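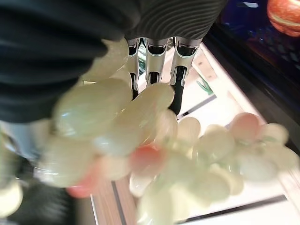
Should table grapes be washed before they go in the fridge?

Leave them unwashed until the day you eat them. Moisture held between the berries and the stem is what starts the mold, and it is hard to dry a whole bunch properly.

Forum > Food Storage > Fresh Fruit > Grapes: wash, bag or tray?

1,239 views | 11 shares | 4 following

lenni_r
Starting a separate thread so the berry thread can stay on berries. The answer at the top is the one I give at work, and it covers most cases. What it leaves out is the container. I buy green seedless by the bunch, and they go soft at the stem end before the tips. Storage so far has been the vented bag from the store, crisper drawer, humidity slider on high. Looking for container advice, mainly bag versus open tray.

thoa.dam
Vented bag, high humidity, away from the fan. The green stems are your indicator. When they turn brown and wiry the bunch is losing water, and the berries will loosen next. An open tray in a frost-free fridge dries the stems fast.

Also check whether the bunch is sitting under something heavy. Softness at the stem end on the upper berries is often handling damage from lifting the bunch by the fruit. Lift by the main stem where you can.

heikki_s
Disagree on the tray. Drying out is slow, condensation is quick. If the bag goes from a warm counter to a cold drawer, you get a wet film inside it and the holes don't clear it. I use a shallow tray with a paper towel under the fruit and a second towel laid loosely over the top. Stems stay green long enough for us to finish the bunch.

thoa.dam
A towel over the top is a cover, so that isn't an open tray. We may be describing the same thing.

heikki_s
Fair. Covered tray, then. My point about the bag stands.

Despina Stefanou
Tray user as well, mostly because a bunch in a bag gets squeezed into whatever corner is left over. Mine is a plain blue plastic one with a raised wall, from a Turunen set. The wall matters more than the material. On a flat board the loose berries roll off every time the bunch is moved, and on a deep bowl the bottom layer carries the weight of the rest.

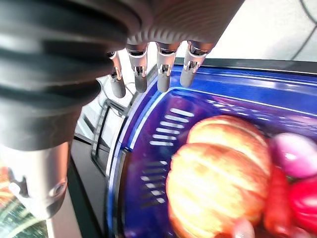

I would avoid anything with sharp molded ribs on the base, as they mark soft fruit. Smooth base plus towel works. Wash the tray between bunches with dish soap and let it dry fully before it goes back in the fridge.

lenni_r
Do you cut the bunch into smaller clusters first or store it whole?

Despina Stefanou
Whole if it fits. Cut into clusters with scissors if it would have to be stacked. Don't pull berries off individually for storage, the torn end is an open wound and it leaks.

amandio.abreu
Agree with all of that except washing on the day. For a household with kids it doesn't work, they eat straight out of the fridge. I wash the bunch whole in a colander under cold running water, shake it, and leave it on a dish towel for 2 hours, turning it once. Then into the tray. It doesn't last as long as unwashed, but ours is never there long enough for that to matter.

thoa.dam
Two hours at room temperature costs you some firmness. A small fan on low shortens it.

amandio.abreu
Noted. I'd still take slightly softer and clean.

heikki_s
One more variable: mixed colors. If you keep pink and green together, sort by condition and ignore the color. Any split berry comes out the day you see it, with its neighbors wiped. A split one left in will take the ones touching it.

lenni_r
Are the blush ones on a green bunch overripe? I had assumed so and was throwing them out.

Despina Stefanou
Color alone won't tell you. Press gently near the stem. Firm and tight, keep it. Loose or wrinkled, eat it or toss it.

lenni_r
Understood. I will try the covered tray with the next bunch, unwashed, and put a second one in the bag on the same shelf. Same store, same day. Will post stem color and any soft fruit.

thoa.dam
Put them the same distance from the fan or the comparison is no use.

14 comments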